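# Zultthorpe Worktop Baking Notes

We use cookies to remember your settings and count visits. By carrying on you accept this. Manage preferences | OK

A set of written notes on small-oven baking, kept by the people who use the Zultthorpe kitchen. It covers warming and baking bread, rolls and pastries in countertop ovens. Full-size ovens, microwaves and air fryers are left out.

## What is in it

The set has 319 notes, one per tray. They are plain text files in the `notes` folder, named by tray number. Each has the same fields:

- `item` - what was on the tray, in the baker's own words
- `source` - shop-bought, frozen or made here
- `tray` - foil, enamel or bare rack
- `dial` - the setting on the oven, in Celsius
- `minutes` - time from door shut to door open
- `colour` - pale, golden, brown or too dark
- `remarks` - anything else, often blank

The `dial` field is what the knob said. We did not put a thermometer in until tray 34, and the notes from then on have an extra field, `measured`.

## How the notes were made

Florante Manalastas started the notes in May, on paper. Yen-ting Tai typed them up and settled the spelling of the item names, so "croisant" and "crescent roll" are now both `croissant`. Maite Herrero checked the colour words against each other. She changed 17 of them, and the old values are kept in `colour_old`.

## Trays and worktop

Foil trays are the most common entry. They go on the wire rack, never straight on the oven floor, and one tray is used for one batch. Brown paper goes down first, wide enough to take the door as well as the oven, as a door that folds right down, with pastries half out on their foil, brings the crumbs well forward of the housing. Leave a strip of bare table at the far side for tongs and plates. Croissants piled in layers are entered as `stacked` in the remarks, and their colour is judged from the top crusts only, even where paler crumb shows at the sides.

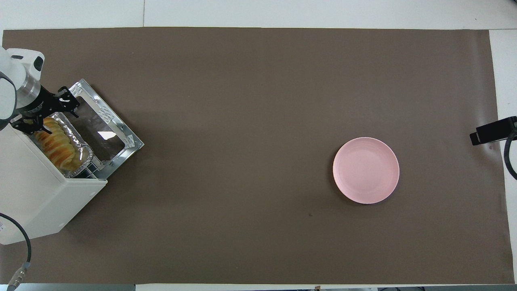
## Known gaps

- Very little on savoury pastry.
- Trays 1 to 33 have no measured temperature.
- Two bakers used "golden" more freely than the rest. Zsófia Bárány has marked theirs with `g2`.

## Use

Free to copy and change. Please keep the tray numbers as they are. Corrections go to Takeshi Oda, with the tray number in the subject line.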